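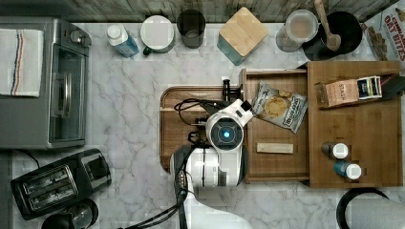 The Brotden countertop kit has completed its evaluation period in the Fallimley teaching kitchen, and this thread is opened to collect comment before a purchasing recommendation is submitted. The package under review consists of one arm, one parallel gripper, the control unit, and the Flivmont support plan for the first year. The quoted price is $3,470 per station. Our interest is in fetch-and-place work at an ordinary counter, using groceries and kitchen goods as they come from the store. Soft packaging was included on purpose. The bag of chips lying at an angle in the wooden tray, with the gripper at its edge, is a fair sample of the items that divided our reviewers. Members will also note the cable, which coils onto the cutting board directly beneath the head of the arm. I will return to that point.

Over the evaluation period we logged 287 attempts across all item types. Boxes and rigid containers gave little difficulty. Bags were less consistent, and the most frequent fault was a grip on the seam that held at first and was lost during the lift. The control software records this as a completed grasp. In our opinion it should not, and a request for a change has been filed with Flivmont.

Comments are requested on three matters: cable routing, the reporting of failed lifts, and whether the support plan justifies its share of the price.

Posted by counter_eval, thread starter
14 likes · 3 shares

millrace_lab

Thank you for the summary. Our department operates two stations of the same model and can confirm the reporting fault. We no longer rely on the completed-grasp field for any purpose. An operator enters the result by hand at the end of each attempt, which has added to the labor cost and should be included in any honest comparison with the Lamrani kit.

I would disagree that rigid items give little difficulty. Small jars near the wall of a tray have been a regular problem for us. The fingers require clearance on both sides, and a raised rim takes that clearance away. Did your item list include any small jars?

6 likes

counter_eval

It did. Spice jars were used, although they were placed on open surfaces for most attempts. I accept that this may have improved our results for that class of item, and the report will say so.

On finger clearance, members may find the following angle more useful than the overhead one. The gripper is above a long wooden tray with a raised rim. In this position one finger reaches lower than the other, and the low finger is the one that meets the rim if the approach is entered carelessly. We now instruct operators to check both fingertips from the side before permitting the final descent. The manual contains no such instruction. It speaks of "adequate approach height" and leaves the figure to the reader.
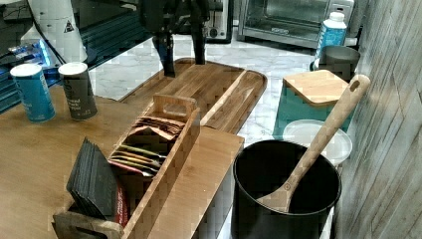
Yoon-hee Myung

I must register an objection to the direction of this discussion. The kit is sold for teaching and light evaluation. Members are comparing it with equipment intended for continuous service, and they are then recording the difference as a defect. The side check described above is ordinary practice with any arm of this type, and I would expect a training department to teach it whether or not the manual mentions it.

The reporting fault is a separate matter, and there I agree with the criticism. A record that shows a completed grasp when the item is no longer held will mislead a student.

With regard to the Lamrani kit, our office tested it last April. Its gripper is gentler with bags. Its setup, however, required the better part of a morning each time the station was moved, and we move our stations often. We returned it at the end of the trial.

11 likes · 1 share

millrace_lab

The comparison was limited to operator time, and I stand by it. A buyer is entitled to know what the software leaves for the staff to do. I have no quarrel with the remark on Lamrani setup. Our own experience was shorter than a morning, but our stations remain in one place.

2 likes

tidewater_procure

I write from the purchasing side and have not operated the equipment. Would the original poster please clarify the terms of the Flivmont plan? The version sent to our office provides remote support for 90 days and then continues at a lower level for the rest of the year. The lower level is not defined in the document. We asked for a definition and received the same document again.

9 likes

counter_eval

Our contract has the same wording. During the initial 90 days the service was good. Calls were answered by persons who knew the arm, and a replacement gripper pad was sent without argument. After that date, requests went through a web form. Replies were correct but slow. I would advise any institution to obtain the response time in writing before signing, and to ask for it as a term of the contract, not as a letter from the sales office.
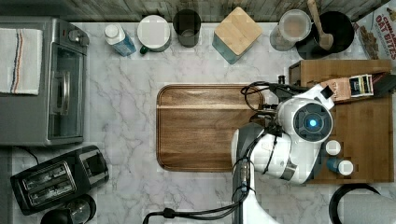 Cable routing is the remaining item, and it is the one on which our reviewers were most nearly of one mind. The kit is supplied with ties but with no channel, clip rail, or recommended path. Each operator therefore arrives at a private arrangement, and the arrangements do not survive a change of shift. At our counter a thick black cable trails from the lower part of the arm toward the left, along the front edge, while the thinner loops stay up by the gripper and curve over the corner of the board. The second group concerns me more. Loops at that height can fall across the work when the wrist turns, and an operator watching the blue light on the wrist may be looking at the wrong thing. Brotden offers a sleeve as an extra. In our view it should be in the box.

One point in favor of the product should also be entered. The arm was usable at a furnished counter, with the toaster oven and the storage items left in their normal places along the back. Other kits we considered asked for a bare bench. For a teaching kitchen that must serve its regular classes, this is a considerable advantage.

8 likes

Yoon-hee Myung

The sleeve should be treated with some caution. We purchased it. It keeps the loops together, but it is stiff, and it restricted the wrist in a way that the software did not report. We removed it and went back to fabric ties, placed with slack at each joint and photographed for reference so that the next shift could repeat the arrangement. That procedure cost very little and has been satisfactory.

I would support the purchase if the response time is settled in the contract.

7 likes

millrace_lab

Our position is less favorable. We would support the purchase of a single station, with further stations deferred until the reporting fault has been corrected in a released version. A promise of correction was given to us once before and no release followed it.

Could Ms. Myung post one of the reference photographs of the tie arrangement? It would assist our operators.

4 likes

Yoon-hee Myung

I will ask our office for permission and post it in the equipment section if it is granted.

1 like

tidewater_procure

Please also state in the final report whether the $3,470 includes the sleeve, the spare pads, or neither. Two quotations have reached us with the same total and different contents.

5 likes

counter_eval

Ours includes one set of spare pads and no sleeve. I will attach the itemized quotation to the report. The draft will recommend one station, with the contract terms discussed above, and will record the disagreement on further units. Corrections to the item list may be sent to me by private message until the draft is filed.

3 likes · 2 shares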